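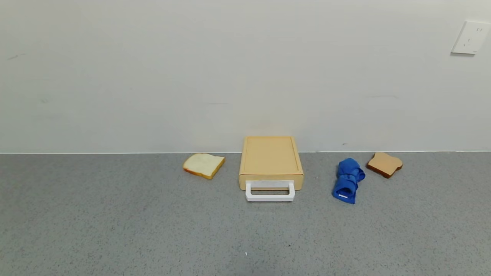 Mussels will never sell outside the coast, a reply under my last post told me, and I have been grinning about it all morning, so let's do a thread.

I spent the weekend with 2,124 menus. All of them are from independent restaurants, the kind with one location or maybe two, and I was looking for a single word: mussels. I love this stuff so much.

First number. 187 of those menus have mussels on them somewhere. That's a bit under nine percent! I would have guessed half that.

And before anyone says "sure, all on the water," I sorted them by distance to salt water. 40 of the 187 are more than a day's drive from any ocean. Landlocked mussels. Happy, garlicky, landlocked mussels.

How I counted, for the people who always ask (I'm glad you ask). A menu counts once, even if mussels show up in three dishes. Mussels hiding inside a seafood stew count only if the menu names them. "Shellfish" alone doesn't count. Specials boards don't count either, which hurts, because that's where half the good ones live.

Where do they sit on the page? Mostly starters. I expected that. What I didn't expect was how many places offer the same pot in two sizes, a starter and a main with fries, and charge less than double for the big one. If you see that on a menu, get the big one.

White wine and garlic is still the winner by a mile. Then tomato and chili. Then coconut curry, which is coming up fast, and I'm thrilled, because the broth is the best part and coconut broth with bread is a perfect dinner.

Speaking of bread! Please, restaurants, more bread. Two thin slices for a whole pot of broth is a math problem with no solution.
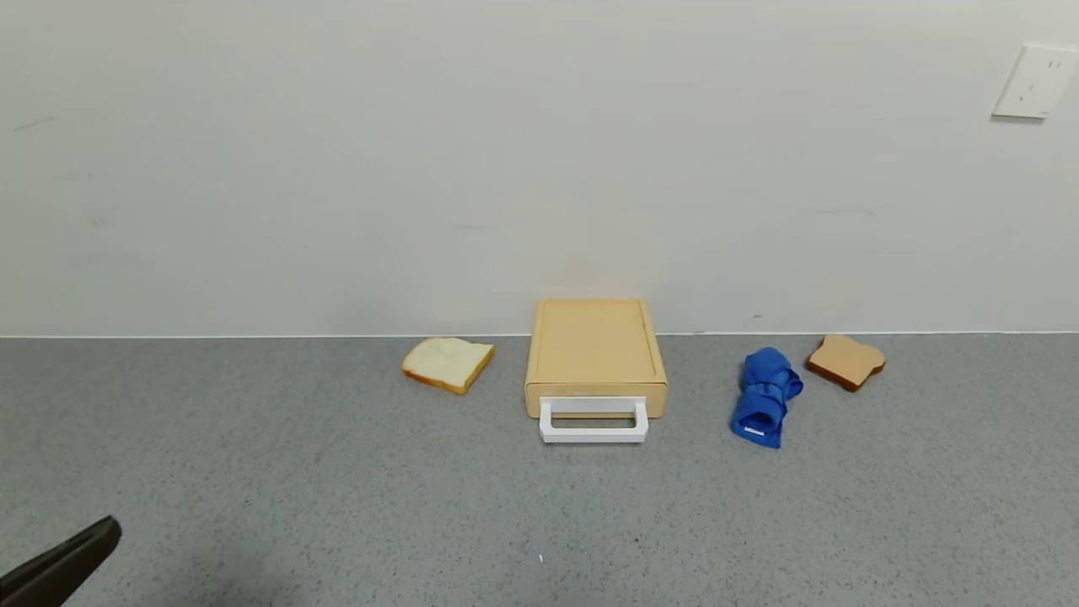 Back to the inland ones, because they're my favorites. I called a few on Monday between lunch and dinner, when people will sometimes pick up and talk. The same answer came up over and over: mussels are cheap for the kitchen compared to almost any other seafood, they cook in minutes, and a steaming pot going past a table sells the next pot.

That last bit I have seen with my own eyes. There's a little place called Brullia in Zurkamthorpe, nowhere near the sea, and when one pot comes out of the kitchen every head turns. The night I went, four tables around us ordered them after ours landed. (I'm not taking credit. Okay, I'm taking a little credit.)

Brullia does theirs with cider, leeks and a spoon of mustard. I've made a version at home twice and it's close. Go easy on the mustard, it takes over.

Then there's Qiu, a few blocks away, where they come with black beans, ginger and a heap of scallions. No fries, just rice, and you tip the sauce over the rice at the end. I thought about it for a week.

One thing I got wrong, so let me own it. I figured mussels would be a fancy-restaurant item. In my pile they're strongest in the middle: bistros, pubs, the nicer kind of bar. The really expensive places mostly skip them. My guess is it's hard to charge big money for something people know is a bargain at the fish counter.

Also a surprise: breweries. So many breweries! Cooking them in the house beer is a smart move, and the darker beers work better than I thought. The very hoppy ones turn bitter when they boil down. I've tried it. Learn from my sad pot.

Someone asked about supply. Most of the inland kitchens I talked to get a delivery twice a week and run mussels only on the days right after. Look at the menu and you'll often see "Thursday to Saturday" next to the dish. I like seeing that. It tells me someone back there is paying attention.

Carach is the distributor name that came up most in those calls. I don't know them, I've never met them, I just kept writing the name down. If any of you have worked with them I'd love to hear how the ordering goes for a small kitchen.

Stuff this count can't tell you: how many people order them, whether they were on last year, or what chains are doing. It's one pile of menus from one moment. I'd need the same 2,000 or so places again next October to say anything about a trend, and yes, I already put it on the calendar.

A few people want the full list. I'm cleaning it up now. There are duplicates in the town column and I spelled "marinière" at least five different ways.

Next up I'm torn between clams and smoked trout. Clams would be easy to compare with this one. Smoked trout is popping up at brunch in all sorts of places and I'm dying to know if that's real or if I just keep picking the same kind of restaurant.

Meanwhile, tell me your best inland mussels. Town, restaurant, what's in the broth. Bonus points if they brought you extra bread without being asked!

Adding one from the replies already: pickled mussels on toast at a bowling alley. A bowling alley! I'm looking up the drive right now.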